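The Garnia Kitchen Register

Section One. Of the Founding

The Public Kitchen of Garnia was established in 1790 by a decree of two sentences. The first provided that no resident should pass a feast day without soup. The second fixed the recipe, which called for barley, smoked plum, goose stock and parsley root, and named the Kolev family as its keepers.

The decree remained in force through two floods and one change of border. When the last of the Kolevs left the valley, the ledger was placed with the District Archive at Bistcombe under shelf number 1134, and the Kitchen was closed by order of the district. 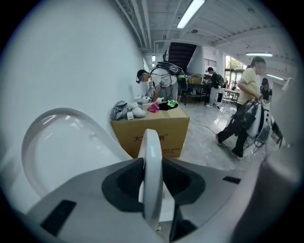

Section Two. Of the Petition

On December 18, 2025, the Archive received a petition from Yeshi Tesfamariam, resident of Grundadach, requesting that the Kitchen be reopened for one evening. The petitioner stated that her grandmother had cooked there for eleven winters and had never written anything down.

The Registrar replied that the recipe could be released only to a keeper. The petitioner asked how a keeper was appointed. The Registrar consulted the ledger and found a single instruction, entered in brown ink: the keeper shall be the person who knows what is missing.

A pot was accordingly prepared in the Archive's staff room, following the decree in every particular. The petitioner tasted it twice and put down the spoon.

"Caraway," she said. "And the plums go in whole, with the stones. She made us count them afterward."

The Registrar turned to the last page of the ledger, which had been sealed with wax, and broke the seal in the presence of two clerks. He read for some time. He then closed the book and entered her name beneath the Kolevs. 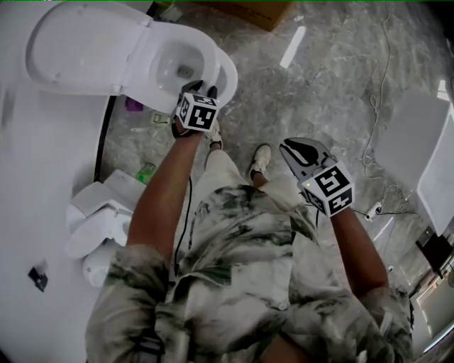
Section Three. Of the Evening

The Kitchen was opened at dusk. Provision had been made for 300 bowls, and the line reached the bridge before the first was filled. The Registrar attended in his official capacity and was served with the rest. He found four plum stones in his bowl, and these were recorded.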